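Latora (hand-held gripper)
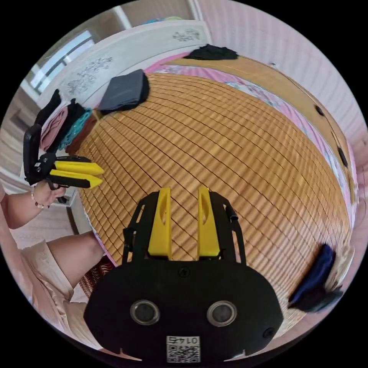 Two Latora grippers at a bed covered with a bamboo mat, with folded clothes along the side.

Latora is a hand-held, two-fingered gripper made at home and in shared workshops, used to record everyday chores so that a robot arm can later learn them. It was first put together by Lingyun Zou and Hermine Pfister at the Stovthorpe workshop, on a bench they shared (rather patiently, by all accounts) with a bicycle repair group, and the plans were released on 21 June 2023.

Construction

The body and the open frame above it are printed in black plastic, and the fingers in a softer yellow material, each with a long slot so that it gives a little when it closes on cloth. A full set has 148 parts, screws included, and most builders need 3 weekends, though Pfister has always cheerfully admitted that her own first one took her well into August. Grippers are generally built and used in pairs, one for each hand.

Use

Folding clothes is the chore most builders start with, usually on a bed or a big table at home. Mỹ Hà's collection, known as Grirkex, holds more than 2,000 recordings of laundry being folded and stacked, and it remains the one that newcomers are pointed to first.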